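I keep being told that a worktop should be "sealed once a year", and I have yet to meet anyone who can tell me why a year. Regula Prantl swears by it. The chap at Haslinger said every 8 months, then tried to sell me 11 bottles of the stuff.

So I asked for the test results. He sent a leaflet. The leaflet said "trusted in 74 kitchens", and I am still wondering what trusted means there.

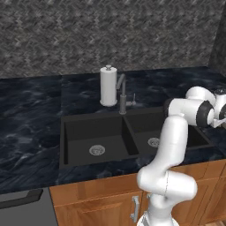
My own view, for what it is worth, is that a drop of water on the stone tells you more than any leaflet. If it soaks in, think about sealing. If it sits there, go and have your tea – and keep the 124 quid. Regula says I will be sorry by February. We'll see.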